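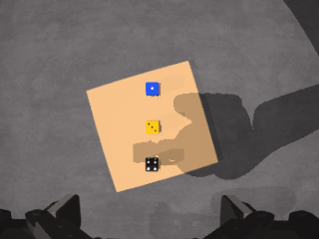

Well, I've gone and done it: my fan serial, The Wendt Letters, is getting a proper second season, and the first chapter goes up on 2018-02-16! If you've just wandered in, it's my long and very self-indulgent retelling of Trellgate, the old strategy game a lot of us grew up on, told by the side characters who only ever got six lines each. I couldn't decide whose point of view to open with, so I let the dice pick (three little ones on an orange board, with the blue one showing a single pip), and number one on my list was the Fernham ferry captain. So she's your narrator, poor thing.

There'll be 11 chapters this time, running through to June, all free to read as before. Rongrong Wei is back as beta reader and has already talked me out of a dream sequence. Kamrul Dissanayake is drawing the chapter headers, and I love his colours so much I rewrote the harbour bits to match.

"I cried at chapter four and I'm still a bit cross about it," says Rongrong.

You don't need to have played the game, but do read the Skestwood prologue first (it's only 500 words). Prompts, corrections and rude remarks about my battle scenes can go in the ask box, and please tag your spoilers!

Yiran Long, author, The Wendt Letters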